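Building a Pair of Hand-Held Grippers for Recording Demonstrations
Part 3: Fingers, markers, head camera and the first usable takes

The complete kit from Prisden costs 3,599 and arrives calibrated. I have used one for an afternoon at a friend's lab and it is a nice object. I still don't believe there is that much money in it, and the pair I put together over August for 321 in parts (not counting a spool of filament I already owned) does most of the same job. "Most" is carrying some weight in that sentence, and I'll get to where.

If you haven't read parts 1 and 2, you need a printed body, a working trigger linkage and a wide-angle camera that records to its own card. You don't need a robot yet. The whole idea is that you do the task yourself with the gripper in your hand, and a robot with the same fingers is supposed to learn from the recordings later. Whether it will is a separate question, and I'd advise you to keep your expectations low until you've seen it work on your own arm.

What you need for this part

Two assembled gripper bodies
Two sets of flexible fingers, either printed or bought
Printed marker squares and something stiff to glue them to
A head strap with a camera bracket
M3 screws, short and medium
Threadlocker, the removable kind
A desk you can clear off completely

Step 1: Fit the fingers

I tried two kinds. The Jilska fingers are molded and come ready to bolt on. The home-printed ones came from a file that gets passed around the forums with a lot of praise attached, and my first set cracked at the base before I'd finished a session. The second set, printed slower and laid on their side, has held up. Forum posts tend to leave out print orientation, so I'll repeat it: on their side.

Bolt the base of each finger to the carriage and tighten until it stops wobbling, then back off a hair. Close the trigger all the way. The tips should meet before the lower part of the fingers does. If they meet at the bottom first, your carriage is on backward, which I have done, on both units, on the same evening.

Now look at the gap with the trigger released. It needs to be the same on both grippers. The software will tell you it can compensate for a mismatch. Mine claimed the same thing and then reported a closed gripper when I was plainly holding it open. Shim the wider one and move on.

Step 2: Set the camera and check what it sees

The lens has to take in both fingertips and a good deal of the room. People new to this want to aim it tight on the fingers, and that feels right until you try to track where the gripper is in space. The tracking works off fixed things in the background: shelf edges, door frames, the corner of a desk. Blank white walls give it very little to hold on to.

Hold the gripper low and tip it up, then level, then down, and record all three. Play the clip back on a real screen instead of your phone. If part of the housing is in view along one side, that's fine as long as it stays put. If it shifts when you squeeze the trigger, something in the body is flexing.

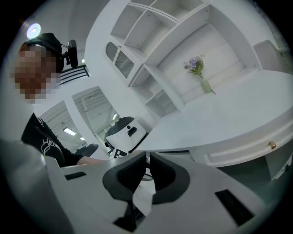 One gripper seen past the fingers of the other. The black border is from the lens.

Check the clip for glare while you're at it. A headlamp helps when you're looking for a dropped screw, but switch it off before you record anything you want to keep. A glossy desk is bad enough under ceiling lights.

Step 3: Mount the markers

You can track the grippers from their own cameras alone, and the people who sell software will tell you that you should. I don't trust it. Put markers on both units so the head camera has an independent opinion.

A single flat marker on the front works as long as you face it squarely. A cube is better for real work, with a pattern on every face you can reach, since your wrist will turn and you'll lose the flat one right when it matters. Glue the prints down with no bubbles. Matte paper only. I used glossy photo paper the first time and the detection dropped out whenever I leaned toward the window.

Each face needs its own pattern, and the left and right cubes must not share any. Write the numbers down somewhere before you glue. Yao-tsung Chiu, who has the bench opposite mine at the Tilarstead workshop, lost two evenings to a duplicated face and only found it by holding the cubes side by side under a lamp.

Mount the cube with screws and threadlocker. Double-sided tape will look fine and then creep, and a cube that has moved a little since calibration gives you data that is wrong in a way you can't see.

Step 4: Route the cables

If your units are wired, leave enough slack to reach the far corner of the desk with your arms crossed. Let the cables drop straight down over the front edge and run them along the floor to one side. Don't bring them up over your forearm, however tidy it looks. They will pull at the gripper near the end of a reach, and you'll compensate without noticing, and the compensation goes into the recording.

Stand at the desk with one gripper in each hand and go through the motion a few times with nothing recording. The light on each unit should be green on my wiring from part 2. Yours may differ if you changed the board.
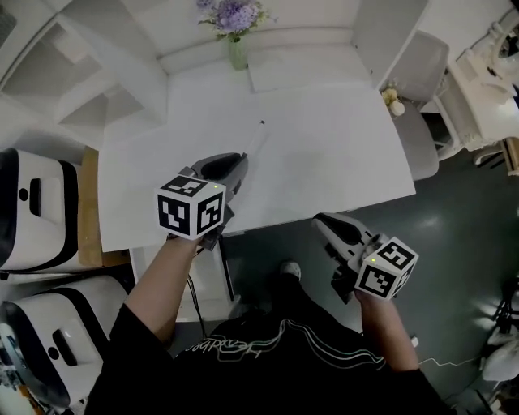
RECORDING

Step 5: Pick a task you can do badly

Start with one thin object on a bare desk. A thin rod is a good choice, and so is a pen. Both are light and annoying, and they'll show you any slop in the fingers right away. The demo videos love soft toys and sponges. A sponge can be picked up by almost anything, including a gripper with a loose carriage, so it tells you nothing about your build.

Clear the desk apart from what you're using. I leave the vase of flowers at the back, partly out of laziness and partly to give the tracker something with texture to look at. If you leave something like that out, don't move it between takes.

Start the head camera first, then the grippers. Bring the two grippers together in front of your face and close both triggers at the same moment. You'll use that to line up the recordings later. Some people use a clap board app on a phone. I found it one more thing to charge.

Now do the task at half your natural speed. Pick up the object, lift it clear, put it down somewhere else, open the fingers fully, back away. Stop. Leave a pause before the next one.

Step 6: Check early

Do 10 takes and stop. Don't do 100, as the tutorial I learned from suggests. That tutorial assumes nothing is wrong with your rig, and I'd like to meet the person whose rig had nothing wrong with it on day one. Load the takes, run the tracking, and look at the path of each gripper.
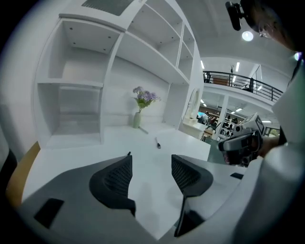
You want a smooth line that goes down to the desk, closes, rises and comes down again. A path that dips below the desk surface means the scale is off, and you should measure the marker squares with calipers. Printers shrink things. Mine had "fit to page" switched on, which cost me an evening. A path that jumps sideways usually means the marker was hidden by your hand or sleeve, so try raising the cube or rolling your cuffs up.

The head camera should be angled down far enough that the desk fills most of the view when your neck is relaxed. If you have to bend to get the fingertips in, re-angle the bracket. I wear glasses under the strap and have to fit the strap first, then the glasses. The other way around, the frames get pushed down my nose by the third take.

Throw away any take where you fumbled and then recovered, at least in the first batch. There's a school of thought that says recoveries are valuable. Maybe so, once you have a lot of clean ones. I have yet to see a home-built setup with that problem.

Where the cheap version falls short

The trigger. On the Prisden kit it's smooth all the way through its travel. On mine there is a sticky point near fully closed, and it shows in the data as a small step. I sanded the slide, then lubricated it, then replaced the spring with a softer one from Zürcher. The spring helped. The other two I can't swear to.

Weight is the other complaint. After an hour my right wrist drops and the gripper comes in lower than it did at the start. I take a break when I see it in the playback, later than I should.

Next time I'll move the takes over to the arm, assuming the shoulder joint from the earlier build has been reprinted by then. If you've already run yours on real hardware, post your results in the comments, with the failure count included please.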